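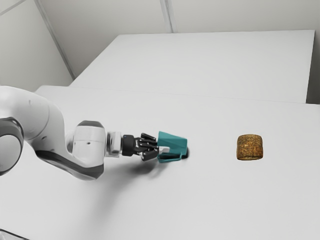
Caderno de oficina, análise de lançamentos
13 de março de 2026

Modelo de previsão para o torneio de basquetebol, segunda passagem. Continuação das notas de setembro, quando o Clestis ainda lia as fichas de jogo em folhas separadas.

Dados
Importadas 443 posses da fase regular do Bridar, já com o relógio de ataque corrigido. Ficaram de fora as posses terminadas em falta antes de haver lançamento; o código antigo contava-as como ataque falhado e puxava a eficiência para baixo. Das restantes, 263 têm zona de lançamento atribuída. As outras têm só o resultado e entram no ritmo de jogo, mas não no mapa.

A zona do canto esquerdo continua mal definida. O anotador do pavilhão usa a linha lateral como referência e o Clestis usa o centro do cesto. Converti tudo para o cesto. Falta confirmar o sinal do eixo x nos jogos em casa do Daly, onde os bancos trocam de lado ao intervalo.

Ajuste
Regressão logística simples, com distância, tempo restante de posse e defensor a menos de um braço (sim/não). A variável do defensor é anotada a olho e tem ruído. O Gunārs Toom anotou uma parte dos jogos e outra pessoa o resto; os critérios não batem nos lançamentos após bloqueio. Pedi-lhe que refizesse o terceiro período do Bridar–Uncombe para comparar.

Com a regularização no valor de setembro, o coeficiente da distância fica estável. O do tempo de posse muda de sinal quando se retiram os lançamentos de desespero (2 segundos ou menos). Manter esses lançamentos numa categoria própria. Não misturar.

Simulação do quadro
Corri o quadro com a semente 70. Erro meu na primeira tentativa: o vencedor do jogo de acesso entrava no lado errado e o Uncombe apanhava o Daly nas meias-finais em vez dos quartos. Corrigido no ficheiro de emparelhamentos. Resultados anteriores apagados da pasta partilhada, não usar cópias locais.

O modelo continua a não saber nada de fadiga. O Bridar joga em dias seguidos se passar a primeira ronda e a rotação deles é curta. Experimentar minutos acumulados por jogador como termo adicional, sem mexer no resto.

Pendente
Eixo x nos jogos do Daly.
Reanotação do Gunārs.
Lances livres: decidir se a percentagem é por equipa ou por jogador. Por jogador há casos com muito poucas tentativas; encolher para a média da equipa.
Mudar o nome da coluna «pos», que tanto é posse como posição conforme a folha.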